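2018년 3월 18일, 흐리다가 오후에 갬

아침부터 괜히 마음이 들떠서 알람보다 먼저 일어났다. 지난 12월에 신청해 놓고 까맣게 잊고 있던 우소본(Usovon) 작업실 공개 행사가 오늘이었기 때문이다. 며칠 전에 안내 메일이 오지 않았더라면 그냥 지나갔을 것이다. 메일에는 오후 2시까지 오라는 말과 편한 신발을 신으라는 말, 그리고 건물 앞에 주차할 곳이 없다는 말이 두 번이나 적혀 있었다. 그래서 버스를 탔는데, 380번을 타고 가다가 한 정거장을 먼저 내리는 바람에 언덕길을 한참 걸었다. 덕분에 문 연 지 얼마 안 된 듯한 빵집을 하나 발견해서 밤식빵을 샀으니 손해는 아니다. (결국 그 빵을 행사 내내 안고 다녔다는 것이 문제라면 문제였지만.)

입구에서 이름표를 받았다. 오늘 온 사람은 신청자 명단으로 20명이라고 했다. 한꺼번에 들어가면 좁으니 몇 조로 나누어 돌겠다고 해서 나는 두 번째 조에 들어갔다. 기다리는 동안 복도에서 보리차를 한 잔 얻어 마셨는데, 종이컵이 얇아서 손가락이 꽤 뜨거웠다. 내 옆에 선 아주머니는 아들이 기계과에 들어갔다고, 아들이 무슨 공부를 하는지 알고 싶어서 혼자 왔다고 하셨다. 그 말이 참 좋아서 나도 모르게 빵을 조금 떼어 드렸다. 아주머니는 가방에서 귤을 꺼내 주셨다.

설명은 생각보다 길지 않았다. 로봇 팔에게 물건 잡는 법을 가르치려면 먼저 사람이 잡는 모습을 잔뜩 모아야 하는데, 그때 쓰는 것이 손에 쥐는 집게라고 한다. 사람이 집게를 들고 물건을 집으면 집게에 달린 카메라가 그걸 전부 찍고, 그렇게 모은 동작을 나중에 로봇이 배운다는 것이다. 이 사람들은 그 일을 통틀어 '유빅(Uvik)'이라고 불렀다. 처음에는 집게 이름인 줄 알았는데 집게가 아니라 사업 이름이었다. 나는 이런 데서 꼭 한 번씩 헷갈린다.
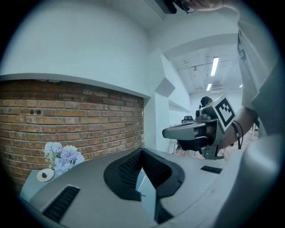

나는 로봇이라고 하면 늘 공장부터 떠올렸다. 젊었을 때 잠깐 다닌 부품 공장에 용접하는 팔이 하나 있었는데, 노란 철망 안에 갇혀서 하루 종일 같은 자리만 찔러 대던 놈이라 근처에만 가도 어깨가 움츠러들었다. 그래서 오늘도 철망이나 경고등 같은 것을 각오하고 갔는데, 붉은 벽돌 벽에 하늘색과 흰색이 섞인 수국 같은 꽃이 기대어 있고 그 앞에 동그란 흰 접시까지 놓여 있으니 마음이 스르르 풀렸다. 꼭 누구네 집 거실 한쪽에 들어온 것 같았다. 집게를 쥔 사람도 작업복이 아니라 연회색 티셔츠 차림이었다. 집에 와서 생각해 보니 가르치려는 일이 집안일이라면 집처럼 생긴 데서 가르치는 게 맞겠다 싶다. 용접을 배울 것도 아닌데 철망이 무슨 소용이겠는가.

집게 위에는 네모난 흑백 무늬가 붙어 있었다. 아까 그 아주머니가 저게 마트에서 찍는 바코드 같은 거냐고 물으셨는데, 나도 속으로 똑같은 생각을 하고 있던 터라 얼마나 반가웠는지 모른다. 카메라가 그 무늬를 보고 집게가 어디쯤 있고 어느 쪽으로 기울었는지 알아낸다는 대답이었다. 바코드하고 먼 친척쯤 된다고 덧붙이니까 다들 웃었다. 설명해 주는 젊은이가 말을 참 곱게 했다. 모르는 걸 물어도 한 번도 귀찮은 기색이 없었다.

원래 이 사람들은 카스몬트(Casmont)라는 조금 더 큰 회사에서 함께 일하다가 따로 나왔다고 한다. 처음엔 6명이었고 지금은 12명이라고, 그 말을 하면서 조금 자랑스러운 얼굴을 했다. 그럴 만도 하지. 나도 가게를 처음 열었을 때 직원이 한 명에서 두 명이 되던 날 밤에 잠을 못 잤다. 그때 산 금고를 아직도 못 버리고 있다. 안에는 이제 건전지랑 고무줄밖에 없는데 말이다.

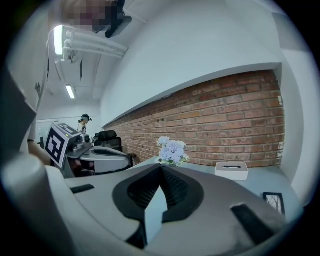 벽돌 벽 앞 탁자. 꽃병 옆으로 휴지 상자, 더 오른쪽에 나무 그림 액자.

질문 시간에는 별별 이야기가 다 나왔다. 설거지는 언제쯤 시킬 수 있느냐, 양말 짝도 맞추느냐, 강아지가 물면 어떻게 하느냐. 나는 한참 망설이다가 손을 들고, 사람마다 물건 잡는 버릇이 다를 텐데 로봇은 누구 버릇을 따라가느냐고 물었다. 좋은 질문이라고 해 주어서 귀까지 빨개졌다. 여러 사람이 해야 하는 이유가 바로 그거라고, 한 사람만 계속하면 그 사람 버릇만 배우게 된다고 했다. 돌아가신 어머니가 그릇을 꼭 엄지를 안쪽에 넣고 잡으셔서 내가 평생 잔소리를 했는데, 나도 어느새 그렇게 잡는다. 로봇도 그런 걸 물려받을 수 있다는 얘기 아닌가. 버스 안에서 내내 그 생각을 했다.

그다음에는 잠깐 쥐어 보게도 해 주었다. 카메라가 달리지 않은 연습용이었는데, 보기보다 묵직하고 손잡이가 내 손에는 조금 컸다. 손가락으로 당기는 힘을 조절하는 게 영 쉽지 않아서 종이컵 하나를 집는다는 것이 그만 찌그러뜨리고 말았다. 앞사람은 한 번에 척 집던데! 두 번째에는 조심조심 들어서 옆으로 옮기는 데까지 성공했고, 아주머니가 박수를 쳐 주셨다. 쉰이 훌쩍 넘어서 종이컵 하나 옮기고 박수를 받으니 기분이 묘하면서도 싫지가 않았다. 젓가락질을 처음 배울 때 아이들 마음이 이랬을까. 우리 둘째는 여섯 살까지도 콩을 못 집어서 밥상에서 울고불고했는데, 그때 내가 너무 다그쳤던 것이 새삼 미안해졌다. 오늘 저녁에 전화해서 그 얘기를 했더니 자기는 하나도 기억이 안 난단다.

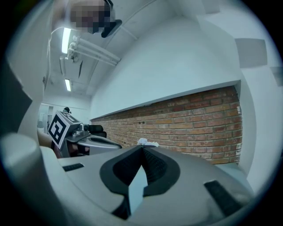
행사가 끝나고 나올 때는 작은 책자를 하나씩 나누어 주었다. 두세(Doucet)라는 곳에서 만든 부품 이야기가 뒤쪽에 실려 있는데, 글씨가 잘아서 아직 못 읽었다. 돋보기를 어디 두었는지 찾아야 한다. 책자 맨 뒷장에는 다음 공개 날을 알려 준다는 안내가 있어서 메일 주소를 적어 내고 왔다. 글씨를 너무 흘려 써서 제대로 갈지 모르겠다. 다음에는 동생을 데려가고 싶다. 동생은 손재주가 좋으니까 종이컵 정도는 우습게 집을 것이다.

나오는 길에 아주머니와 정류장까지 같이 걸었다. 아들한테 오늘 본 것을 어떻게 말해야 할지 벌써 걱정이라고, 아는 척했다가 틀리면 놀림받는다고 하셨다. 그 흑백 무늬 얘기부터 꺼내 보시라고 했더니 잊어버리기 전에 적어야겠다며 버스가 오는데도 수첩을 꺼내셨다. 연락처라도 물어볼 걸 그랬나 싶은데, 버스가 먼저 와 버렸다. 귤은 집에 와서 먹었다. 철이 지나서 그런지 껍질이 조금 말랐는데도 속은 달았다.

저녁은 된장국에 밥을 말아 간단히 먹고, 남은 밤식빵은 내일 아침에 구워 먹으려고 싸 두었다. 설거지를 하면서 내가 컵을 어떻게 잡는지 자꾸 쳐다보게 되어서 평소보다 시간이 두 배는 걸렸다. 역시 엄지가 안쪽으로 들어간다. 다리가 뻐근해서 오늘은 일찍 누워야겠다. 내일은 잊지 말고 세탁소에 들를 것.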